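Ullby Community Kitchen — progress report to the Skoditz Fund
Prepared by Zdenka Radulović
Period: February to April

The evening meals restarted in February and have run every week since. We have spent the first part of the grant on the stove hookup and on tableware.

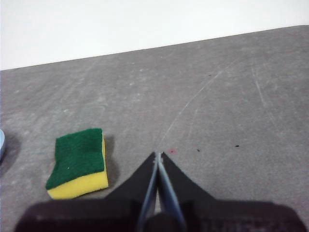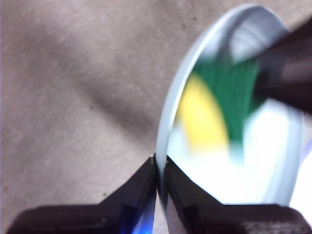
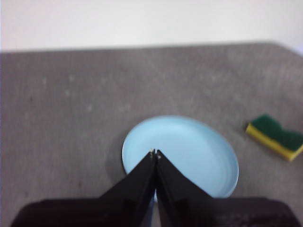

Attendance is up. We served 200 meals in February and 300 in April, mostly to families from the Vlachou side of town. Food costs stayed within budget except for cooking oil, which went up twice.

The second stove is still not in use. The gas inspector asked for a longer vent pipe, and the part is on order. Until it arrives, Jayanthi Sundaram is keeping the menu to soups and rice dishes that one stove can handle.

Mizanur Matubbar finished the food safety course and now leads the late shift. We have 10 people on the rota and need 2 more who can work past 8 p.m.

Still to do before the next payment:
Vent pipe fitted and stove signed off
Lease renewal — Viorica Petek has the draft
Receipts for March sent to your office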